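Share 4 | Comments 2
Last updated: November, 16:40

Notebook, drinks bench, Andeck kit on trial

November, morning

Second page on the Andeck two-arm kit. The first page was only about unpacking and I will not repeat it. The loan from Anach ends in 5 weeks and before that I must write if we should buy, rent, or send it back. So I try to note everything, also the small things which annoy me.

What we are reviewing: two arms on one base, two-finger grippers, the software package called Lūse, and a support contract. The price on the offer is per month and the first 40 hours of support are included. After that we pay by the hour. I asked Anach if the hours for their own software mistakes are also counted. They answered that it is "assessed case by case", and I do not like this answer. To ask again in writing.

Safety settings are the same as on the first page. Speed stays at the low profile when people are at the table. Čestmír Hudec wanted to go one profile higher and I said no, not before the stop button is moved to where the person at the laptop can reach it without standing up.

Pouring from the bag

This was the task I had the biggest doubt about. A rigid bottle has always the same shape. A bag changes its shape when you hold it, and it changes again when the liquid leaves it. The Anach brochure says "flexible packaging supported" and nothing more, no types, no volumes.

We taught the motion by hand guiding, left arm only. The wrist has to tilt slowly and stay over the cup. In the first version the path was a straight line down and the corner of the bag moved away from the cup during the tilt. In the second version I put the turning point at the corner of the bag and not at the gripper, and the path became much better. Lūse allows this with one field in the tool menu, but the field is called "offset B" and the manual does not explain it. I found it by trying.

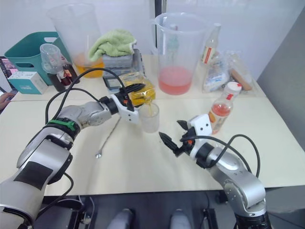 Left arm pouring yellow liquid from the bag into the plastic cup, path version 2.

Notes on grip force: the default value for "soft object" is too strong for a bag. I reduced it in small steps. With too little force the bag turns between the fingers when it gets lighter on one side. The value which I kept is saved under the name bag_c. Please do not write over it, make a copy first.

The cables over the arms are still a point for me. They make a big loop from the upper part to the gripper. For the moment I limit the elbow in the program so the two loops stay away from each other. A cable holder should be part of the delivery and I put this on the list for Anach.

Cleaning: the manual allows a damp cloth with mild soap for the fingers, and no word about sugar. Juice and syrup become sticky very fast. I wipe the fingers between every series and write it in the log. If somebody of you uses the bench in the evening, please do the same.

Afternoon

Changed to the right arm and the juice bottle. The left arm has no task in this part, it waits in the open position over the table. Lūse asks for a "parking pose" for the arm which is not used. I took one with enough space for the other arm to come in from the right side.

The grip on the bottle is the easy part. The default force is good here and I did not change it. What takes time is the approach. If the fingers come too high, they touch the label where the bottle is not straight, and the software reports a smaller width than it expects. Then it stops and asks for confirmation. The stop is correct behavior, I think, but the message is only "Width error 7" and you must look in the table at the end of the manual to understand it.

The bar spoon stays lying on the table in both parts. Stirring is planned as the last task, and I want to see first if the fingers can take something so thin from a flat surface. Čestmír thinks they can. I think we will need the narrow fingers from the accessory list, which are not included in the offer. 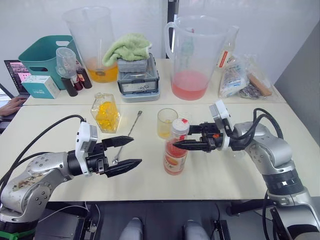 Compared with the Beltuvholm offer

Only from paper, we did not have their kit on the bench.

- Beltuvholm sells and does not rent. Anach does both.
- Beltuvholm gives a service interval of 3,000 operating hours. Andeck gives none in the offer. Asked, no answer yet.
- Hand guiding is included with Andeck. With Beltuvholm it is an option with a separate price.
- Training: both on site. Anach will do it in English, Beltuvholm did not say.
- Spare fingers: Andeck delivers one set. I would want two sets if we work with sugar every day.

My opinion today, which can change: the arms are good, the software is good enough, and the documentation is weak. If we rent, I would ask for the shortest period with an option to extend it.

To do

- Move the stop button.
- Ask Anach in writing: support hours, cable holder, service interval, cleaning with sugar.
- Repeat the bag pour with a bag that is nearly full. The force bag_c is maybe too low for it.
- Send Anach the list of unclear words in Lūse, beginning with "offset B".
- Borrow narrow fingers for the spoon, if they have a set to lend.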